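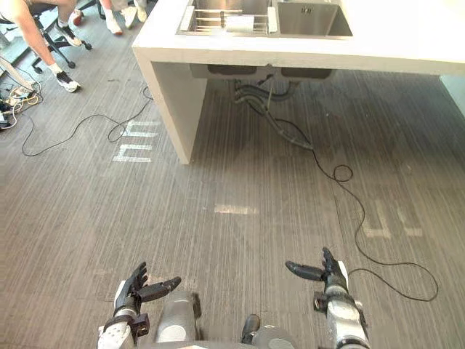 인쇄하기 | 이메일로 보내기

4장. 싱크대 셀 설치와 일상 점검
3월 15일 일요일 / Runasier 설비기술팀

이 장은 양팔 로봇을 싱크대 아일랜드 앞에 세우고, 테이프 표시를 기준으로 위치를 맞추고, 그 상태를 유지하는 절차를 다룹니다. 상자를 풀고 팔을 몸통에 체결하는 과정은 3장에 있습니다. 3장을 건너뛰고 여기까지 온 분은 지금이라도 돌아가 주십시오. 어깨 볼트는 그동안 저절로 조여지지 않습니다.

본문에서 '왼쪽'과 '오른쪽'은 언제나 로봇 기준입니다. 로봇과 마주 보고 서서 읽으면 모든 절차가 반대로 진행됩니다. 설치 지원 요청 가운데 이 문장으로 해결되는 건이 꽤 많습니다.

4.1 시작하기 전에

준비물은 다음과 같습니다.

- 육각 렌치 한 벌 (동봉품. 이미 잃어버렸다면 규격은 부록 참조)
- 흰색 바닥용 테이프
- 줄자
- 마른 극세사 천
- Poment 제어 프로그램이 설치된 노트북
- 비상정지 버튼을 들고 있을 사람 한 명

마지막 항목은 소모품이 아니므로 작업이 끝날 때까지 교대 없이 쓰면 안 됩니다. 점심시간을 보장하십시오. 버튼 담당자는 다른 일을 겸하지 않으며, 휴대전화를 보는 것도 다른 일에 들어갑니다.

주의: 팔에 전원이 들어가 있는 동안에는 로봇과 상판 사이에 몸을 넣지 마십시오. 떨어뜨린 렌치를 줍는 짧은 순간도 마찬가지입니다. 렌치는 기다려 줍니다.

4.2 바닥 표시

로봇의 정위치는 바닥의 테이프로 정합니다. 레이저 수평기로 정하는 방법도 있으나, 수평기는 매번 누군가 빌려 가고 없습니다.

1. 아일랜드를 먼저 고정합니다. 로봇을 세운 다음 아일랜드를 '조금만' 미는 순서는 인정하지 않습니다.
2. 상판 앞면에서 줄자를 늘여 로봇 받침의 앞선을 잡습니다. 거리는 납품 시 받은 셀 기록지의 값을 씁니다. 기록지가 없으면 Poment의 '셀 정보' 화면에 같은 값이 있습니다.
3. 받침 앞선에 테이프를 짧게 끊어 붙입니다. 길게 한 줄로 붙이면 바닥의 줄무늬를 따라 조금씩 휘는데, 붙인 사람만 이것을 모릅니다.
4. 왼쪽과 오른쪽 기준 표시를 각각 붙입니다. 모양은 서로 다르게 만드십시오. 똑같이 붙여 두면 영상만 보고 어느 쪽인지 말하기가 어렵습니다.
5. 로봇을 정위치에 넣고 바퀴를 잠급니다. 잠금 레버는 네 개이며, 넷째 레버도 잠가야 합니다.
6. Poment에서 '머리 시점 보기'를 열어 기준 표시가 화면에 들어오는지 확인합니다.

참고: 테이프를 새로 붙일 때는 헌 테이프를 먼저 떼십시오. Gatthorpe 시험장의 초기 셀에는 세대가 다른 표시가 겹겹이 쌓여 있었고, 현장 인력은 어느 것이 진짜인지를 두고 두 파로 갈렸습니다. 둘 다 틀렸습니다. 진짜는 지난 8월에 청소하면서 떼어 낸 것이었습니다.

4.3 전원과 케이블

1. 멀티탭을 셀의 한쪽 옆으로 몰아 놓습니다. 팔이 닿는 범위 밖이어야 합니다.
2. 바닥을 지나는 케이블을 양 끝까지 손으로 더듬어 확인합니다. 눈으로만 따라가면 비슷한 검은 선으로 갈아타게 됩니다.
3. 양 끝에 라벨을 붙입니다. '임시'라고 적은 라벨은 쓰지 마십시오. 임시 케이블의 평균 수명은 로봇보다 깁니다.
4. 남는 길이는 느슨하게 한 번 감아 둡니다. 팽팽하게 당겨 꽂으면 허리 축이 회전할 때 커넥터가 먼저 항복합니다.
5. 로봇 쪽 케이블이 손 아래로 들어오지 않는지 본 뒤, 허리 축을 수동으로 좌우 끝까지 돌려 걸리는 곳을 찾습니다.
6. 바퀴 달린 의자를 쓰는 자리라면, 의자가 케이블 위로 지나다니지 않게 자리를 정합니다.

주의: 싱크대 아래의 배수관과 호스에는 케이블을 묶지 마십시오. 묶기 좋은 자리에 있다는 점은 저희도 압니다. 이 셀의 표준 작업은 모두 물 없이 진행하며, 급수를 연결하려면 별도의 방수 키트가 필요합니다. 손은 생활 방수도 되지 않습니다.

4.4 손 점검

기본 장착품은 Goicoechea의 다지형 손입니다. 견고하지만 자존심이 있는 부품이라, 영점이 조금만 어긋나도 손가락 하나를 엉뚱한 방향으로 뻗고 버팁니다. 사람이 보면 무슨 뜻이 있는 손짓 같지만 뜻은 없습니다.

1. 비상정지를 누른 상태에서 손가락을 하나씩 손으로 굽혔다가 놓습니다. 뻑뻑하거나 소리가 나는 마디를 적어 둡니다.
2. 손목 옆 브래킷의 나사를 확인합니다. 손톱으로 돌아가면 풀린 것입니다.
3. 손목과 팔뚝의 이음매를 마른 천으로 닦습니다. 알코올은 쓰지 않습니다. 코팅이 함께 닦입니다.
4. 비상정지를 해제하고 Poment에서 '손 > 영점 잡기'를 실행합니다. 왼손을 끝낸 다음 오른손을 합니다. 양손 동시 실행 단추는 있으나, 양손이 서로 닿지 않을 만큼 벌어져 있을 때만 누르십시오.
5. 영점이 잡히면 손가락이 펴졌다가 반쯤 오므라든 대기 자세로 멈춥니다. 양손이 거울처럼 딱 맞지 않아도 괜찮습니다. 허용 오차 안이면 화면에 초록색 표시가 뜹니다.

참고: 오류 228은 '손가락 토크 초과'입니다. 대개는 손가락이 무언가를 쥐고 있다는 뜻이며, 그 무언가는 대개 극세사 천입니다.

마디 윤활은 구동 2000시간마다 합니다. 누적 시간은 '손 > 이력'에 나옵니다. 시간이 남았는데도 소리가 거슬려 기름을 더 넣고 싶어질 수 있습니다. 넣지 마십시오. 흘러나온 기름은 접시에 묻고, 미끄러운 접시는 로봇의 성능 문제로 보고됩니다.

4.5 시점 맞추기

머리 카메라는 아래를 내려다보도록 기울여 씁니다. 화면 아래쪽에는 양손이, 위쪽에는 싱크대가 들어와야 합니다.

1. '머리 시점 보기'에서 목 각도를 한 칸씩 내립니다. 한 번에 여러 칸을 내리면 로봇이 낙담한 사람처럼 고개를 떨구고, 지나가던 사람들이 자꾸 괜찮은지 묻습니다.
2. 싱크대의 양쪽 볼이 모두 보이는지 확인합니다. 한쪽만 보이면 목을 더 내리지 말고 받침이 테이프에 맞는지부터 보십시오.
3. 식기 건조대를 지정된 볼에 넣습니다. 건조대의 철망이 벽에 걸쳐 기울면 이후 동작이 전부 그만큼 기웁니다.
4. 렌즈에 지문이 없는지 봅니다. 렌즈를 만진 사람은 늘 없으나 지문은 늘 있습니다.
5. '저장'을 누릅니다. '적용'은 저장이 아닙니다. 이 단추의 이름에 대해서는 여러 차례 건의가 있었습니다.

4.6 첫 동작

1. 속도 제한을 40퍼센트로 둡니다. 기본값은 더 높게 잡혀 있습니다.
2. 버튼 담당자가 자리에 있는지 눈으로 확인하고, 소리 내어 대답을 받습니다.
3. 구경하는 사람의 발과 의자가 팔이 닿는 범위 밖에 있는지 확인합니다. 범위는 Poment의 '작업 영역' 화면에 붉은 선으로 나옵니다. 바닥에는 나오지 않으니 줄자를 쓰십시오.
4. '시험 동작 > 빈손 왕복'을 실행합니다. 팔이 대기 자세에서 상판 위까지 갔다가 돌아오며, 이를 13회 반복합니다.
5. 왕복하는 동안 상판 모서리와 팔꿈치의 간격을 지켜봅니다. 스치면 바로 정지하고 4.2로 돌아갑니다.
6. 이상이 없으면 천 한 장을 건조대에 놓고 '천 집기'를 실행합니다. 첫 물건으로 유리컵을 고르지 마십시오. 고르신 분들의 사진이 저희에게 있습니다.

주의: 정지한 팔을 손으로 밀어 옮길 때는 '손 안내' 모드를 켜야 합니다. 모드를 켜지 않고 힘으로 밀면 팔은 잠시 버티다가 밀리는데, 그때 나는 소리는 감속기 가격과 관계가 있습니다.

4.7 매일 할 일

아침에 전원을 넣기 전:
- 바퀴 잠금 네 곳
- 받침과 테이프의 어긋남
- 들뜬 테이프 모서리 (누르지 말고 교체)
- 바닥 케이블의 눌림과 꺾임
- 건조대 위치

저녁에 전원을 내리기 전:
- 양손을 대기 자세로 복귀
- 손에 쥔 물건 회수
- 점검표 서명

점검표는 그날 서명합니다. 금요일에 한 주 치를 같은 펜으로 서명하면 알아보기가 아주 쉽습니다.

4.8 자주 생기는 증상

증상: 매번 같은 방향으로 조금씩 빗나가게 집는다.
조치: 받침 위치를 확인합니다. 맞으면 아일랜드 위치를 확인합니다. 둘 다 맞으면 누가 테이프를 옮겼는지 물어보고, 대답과 상관없이 4.2를 처음부터 합니다.

증상: 한쪽 팔만 연결이 끊긴다.
조치: 허리를 그쪽으로 돌렸을 때만 끊기면 케이블 길이 문제입니다. 아무 때나 끊기면 커넥터를 뺐다가 딸깍 소리가 날 때까지 다시 꽂습니다. 꽂기 전에 반드시 전원을 내리십시오.

증상: 오른손 엄지가 영점 이후에도 안으로 들어오지 않는다.
조치: 영점 잡기를 한 번 더 실행합니다. 같은 증상이면 '손 > 이력'을 파일로 내보내 지원 창구로 보내십시오. 엄지를 분해하지 마십시오. 안에 스프링이 있고, 바닥 줄무늬 위에서 그 스프링을 찾은 사례가 아직 없습니다.

증상: 머리 시점 화면이 검다.
조치: 렌즈 덮개를 벗깁니다.

증상: 덮개를 벗겨도 검다.
조치: 노트북과 몸통을 잇는 케이블을 양 끝까지 더듬어 갑니다. 4.3의 2번을 했다면 금방 끝납니다.

손 교체와 손목 센서 보정은 5장에 이어집니다. 5장 작업에는 토크 렌치가 필요하며, 동봉되어 있지 않습니다.

인쇄하기 | 이메일로 보내기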